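Why Does Wood Have Stripes?

Have you ever run your finger along a tabletop and followed one wiggly line all the way to the end? I do it all the time, usually when I should be eating my breakfast!

Those lines are called grain, and they come from the way a tree grows. Every year a tree puts on a new layer of wood just under its bark, like pulling on another sweater. In spring it grows fast and the wood is pale. By late summer it slows down, and that wood comes out darker. One pale band plus one dark band makes one ring -- and one ring is one year. A tree stump with 50 rings was 50 years old when it was cut (older than my teacher, Ms. Whitelaw, and she says she's ancient).

So how do round rings turn into long stripes? Think of a rolled-up jelly cake. Slice it across and you see a swirl. Slice it the long way and you get lines! Saws do the same thing to a log. If the cut runs a little off to one side, the lines bend into pointy arches.
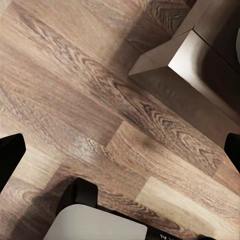

Knots are my favorite part. A knot is the spot where a branch used to join the trunk. The tree kept getting fatter and grew right around the bottom of the branch, so the lines have to swerve past it, like water going around a rock.

Try it at home: put a sheet of paper over some bare wood and rub it gently with the side of a crayon. My friend Vilmos got 2 knots on one page and now it's on his fridge.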